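Ticket 93
Queue: Practice materials
Site: Feyisa suturing room
Product: Fokemance tissue pads, used with Wikeck curved needles and attached thread
Status: Closed, with one item carried over
Opened: February

Summary
Thread cuts through the near edge of the incision when the stitch is tightened. Happens on skin pads more than on red tissue. Thread also fuzzes before the end of its length.

Reported problem
We have been running simple interrupted stitches on Fokemance skin pads. The first bite goes in without trouble and the needle comes through the far side where it should. The fault shows when the slack is taken up. The thread lies against the near edge, the edge whitens, and the thread then slices towards the cut instead of drawing the two sides together. The stitch is lost and the hole left behind is too wide to use again.

It does not happen on every stitch. On the first box we lost very few. On the current box it is frequent enough that a row cannot be finished without gaps. Same cut depth, same needle shape, same thread colour and gauge on the packet. The pads look normal when they come out of the wrapper and there is no smell or discolouration.

Already tried before opening this ticket: a fresh needle, a fresh packet of thread, turning the pad end for end, and tightening more slowly. Slower tightening helps a little. Turning the pad makes no difference.

Support, first reply
Please supply the following:
Box size and how the pads are stored.
Time between opening the wrapper and the first stitch.
Distance from the cut edge to the needle entry point.
Length of thread in use.
Whether the needle is going in square to the skin or at a slant.

Also check whether the needle is being held near its middle or close to the thread end. Holding it too close to the thread end will bend it, and a bent needle makes an oval hole that tears easily.

Requester, reply at 10:40
Box of 100 pads, stored in the chiller at the temperature on the label. Wrapper opened first thing, whole morning's pads laid out on the tray together. The last pad of the morning can therefore be uncovered for a couple of hours before anything is done to it. We had not considered this a problem as the label gives no limit.

Entry distance is judged by eye. We had been working close to the edge to keep the stitches neat.

Thread is used at full packet length and shortened only when it becomes awkward.
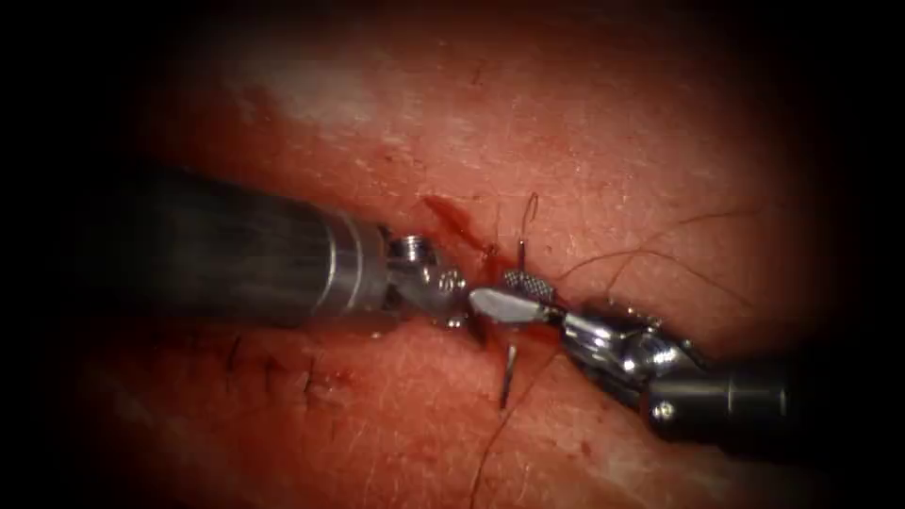
On the angle question, the needle should go in square and follow its own curve out again. We went back through the morning's work with that in mind. Most entries are acceptable. A few are shallow, particularly towards the end of a row, and those are the ones that tore first. The needles themselves were checked against a new one on a flat surface. One had opened out slightly and has gone in the sharps bin. The others matched.

The torn stitches are nearly all on the near edge. The far edge holds, even on the stitches we would call poor.

Support, second reply
Near-edge tearing with a sound far edge usually means one of three things: the near bite is smaller than the far bite, the pull is being made across the wound at a low angle, or the near edge has dried. More than one can apply. Please test them separately, otherwise the result will not tell us anything.

Test A. Take pads straight from the wrapper, one at a time. Change nothing else.
Test B. Use pads that have been left uncovered on the tray, but mark the entry line with a skin marker before stitching, the same distance either side of the cut.
Test C. Fresh pad, marked line, thread cut down to 15 cm.

Do not wet the surface of a dried pad to bring it back. It softens the outer layer and leaves the layer under it stiff, and the thread will then slide in one and catch in the other.

Run the same tests on a piece of red tissue if you have one to spare. It has no skin layer, so drying shows differently, but it is useful for looking at the thread.

Requester, results
Test A, fresh pads, no other change. Fewer tears. The edge still whitens on tightening but recovers when tension comes off. The improvement is plain enough that we would not go back to laying pads out in advance.

Test B, uncovered pads, marked line. Also fewer tears than before, but more than in test A. Where a stitch did fail, the skin layer split along a straight line from the hole to the cut. The tissue under it was intact.

Test C, fresh pad, marked line, short thread. No tears in 9 stitches. One knot slipped, which we put down to the knot and have not counted as a materials fault.

Red tissue, short thread. Placement was slower because there is no firm layer for the needle to bite on and the surface is moist, so the point tends to skate before it enters. Tearing was not the difficulty here. Keeping the strands apart was. They settle on to the surface and stay where they land, and on a red ground a fine strand is easily mistaken for one of the fibres. 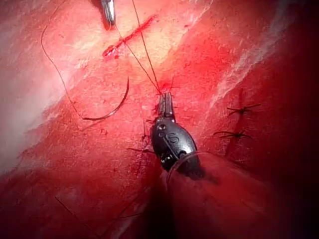
Red tissue with pale fibrous streaks. Several strands of suture converge at the jaw tips.

We would add that the pale bands in the red tissue are tougher than the red between them. A needle driven across a band needs more push and then comes free suddenly on the far side. For practice stitches we now choose a stretch with the bands running across the line of work, so that each bite meets the same thing. With the bands running along the line, one side can be in a band and the other side out of it, and the stitch pulls crooked.

Support, third reply
Noted, and the point about the bands is a fair one. It is normal for this material and does not indicate a bad piece.

From the results, drying accounts for part of the fault and bite distance for the rest. Short thread is unlikely to affect tearing by itself, but it reduces the number of times the thread is dragged through the hole at its full length, so the hole stays smaller. It will also deal with most of the fuzzing.

The fuzzing needs a separate look. Thread should be gripped only at the part that will be trimmed off. If it is gripped anywhere along the working length, the cross-hatching on a jaw will mark it and the damaged section then has to pass through the tissue. Please examine a used thread against a white card and say whether the damage is in one spot or spread along it.

Requester, reply at 14:15
Used threads examined on white card. Damage is in spots, with clean lengths between. This agrees with gripping along the working length. On the two threads where we took hold only near the tail, the surface was clean throughout.

There was also a packet effect. Wikeck thread comes out of its folder with a set in it, and the bends catch on the pad surface as it is drawn through, more so on skin with the hairs left on. Drawing it out gently between gloved fingers before use takes most of the set away. We had stopped doing this at some stage and have started again. 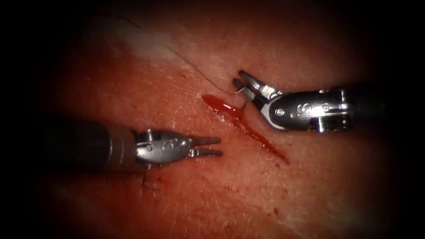

Slack is the remaining nuisance on skin. With full-length thread there is always a loop lying somewhere, and it finds the wet part of the incision or wraps round a hair. Keeping it up and clear of the cut is easier when it is led in from above towards the jaws that will take it, as with the dark strand curving down towards the right-hand jaws here, well placed to be followed against the skin. The left jaws are empty and slightly open just over the tissue, below the streak of blood, which is about where we want the free pair between bites. The streak itself matters more than we had allowed for. A dark thread lying in it is hard to follow, and we suspect some of the low-angle pulls came from losing sight of the thread at the cut. We now blot along the incision with dry gauze before tightening. Blot only, no wiping, as wiping lifts the edges.

Support, fourth reply
Agreed on blotting. Gauze should be folded, with no loose fibres at the edge, as these will be carried into the hole by the next pass.

Lighting: if the middle of the pad is bright and the outside is dark, keep the incision within the bright part and move the pad along as the row progresses. Working a row out into the dark area will give you uneven bites. The Cleserus tray insert has slots that allow the pad to be shifted without lifting it. Part is in stock at Feyisa stores under trays and holders.

Working instructions, agreed
1. Keep pads wrapped and chilled. Open one at a time.
2. Discard any pad whose skin edge feels stiff. Do not re-wet.
3. Mark the entry line on both sides of the cut before the first bite.
4. Draw the set out of the thread and cut to 15 cm.
5. Hold the needle near its middle. Check for opening-out between rows.
6. Grip thread at the tail only.
7. Blot the incision before tightening. Pull upwards and evenly, then lay the knot to one side of the cut.
8. On red tissue, set the pale bands across the line of work.

Item carried over
The label on the Fokemance box gives a storage temperature but no time limit once the wrapper is open. Support to ask the supplier for a figure. Until one is received, treat any pad left uncovered over a break as used.

Requester, closing note
Instructions followed for a full row on a skin pad from the same box. All stitches held. Remaining pads from the box have been kept and no replacement is required. Tray insert collected from stores; the slots fit the skin pads but are tight on the thicker pieces of red tissue, which need trimming along one side first.

Closed at 16:50.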